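Hesuvine Guest Rooms: Frequently Asked Questions

Last updated Sun 7 May

How do I make a booking?
Please fill in the form on the Contact page. We answer in the evening, usually the same day. Your booking is complete only when you receive our message with the word "confirmed" in it.

How many guests can stay in one room?
Two guests. For a small child we can add a cot in the Dernard room, but not in the Menzies room, it is too narrow for this.

Is there a minimum stay?
Yes, two nights. In February we also accept one night.

Do I have to pay a deposit?
We ask for a deposit of 500 for stays of one week or longer. It is returned to you after we have checked the room. For shorter stays there is no deposit.

What is the price for a full month?
The monthly price is 1,065 for either room, with heating and water included. Cleaning at the end is paid separately.

Can I arrive late at night?
You can, if you inform us before noon on the day of arrival. We will then send you the code for the key box. Please close the doors softly after ten, the sound carries in the hallway.

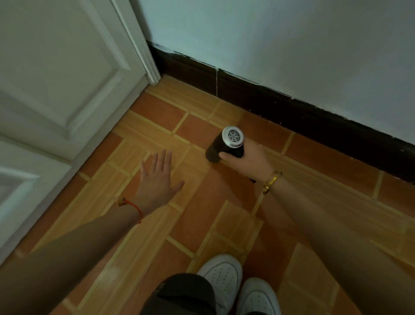
Is parking available?
We do not have our own parking. The street in front is free on weekends, and on other days you can use the Fulon garage, five minutes on foot.

Can I bring my dog?
Small dogs are welcome in the Dernard room. Please write the breed in the form.

What if I need to cancel?
Write to us as early as possible. Up to seven days before arrival you pay nothing.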